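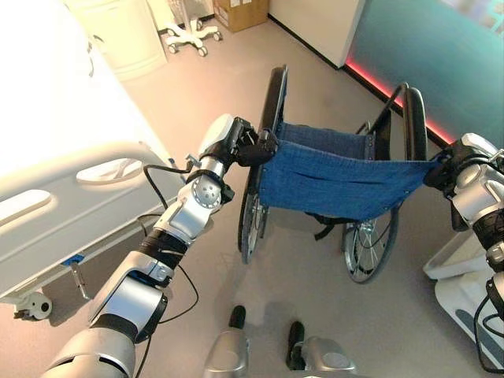
Chapter 4
The Chair Beside the Bed

A wheelchair looks like the simplest thing in a hospital room. The bed has rails, cranks and a manual. The chair has a seat and wheels, and so people who would never touch the bed controls without asking will grab a chair by its handles and set off down the hall at a fair clip. A good share of the paperwork in any care home begins this way.

This chapter is about moving a folding chair properly: opening it, parking it next to a bed, getting a person into it, and pushing it somewhere without incident. You will need 10 minutes to read it and most of a semester to stop forgetting the brakes.

We start from behind, where the helper stands. From there you see the back of the seat, the two push handles and the big rear wheels, and you see very little of the footrests. Keep this in mind. Feet are in front, doorways are in front, and the helper is in back, admiring the upholstery.

The fabric seat deserves a word too. Cloth stretched between two side frames is what lets the chair fold, and it is also why the chair can be half open and look ready. Press down on the seat rails with flat palms until the chair is fully spread. Keep your fingers on top of the rails. Students at the Rosville training ward are told this on the first morning, and the first-aid box is restocked in February all the same.

Parking comes next. Bring the chair alongside the bed, angled slightly toward it, on the person's stronger side. Set both brakes. Then check both brakes, including the one you are sure about. Look at the casters on the bed as well, for a bed can roll away from a well-parked chair just as easily as the other way around.

In Section 4.1 we take the chair apart on paper and name its pieces. Section 4.2 covers the bed-to-chair transfer, and Section 4.3 deals with ramps, curbs and the elevator at Steinbach House, whose doors have opinions.

Before you read on

Find a folding wheelchair and sit in it. Have a classmate push you the length of a hallway and back, through one doorway, without talking to you. Write down each moment when you wished they had said something. Bring the list to class and keep it for the exercise on page 313.

Words to know: push handle, side frame, armrest, caster, side rail, transfer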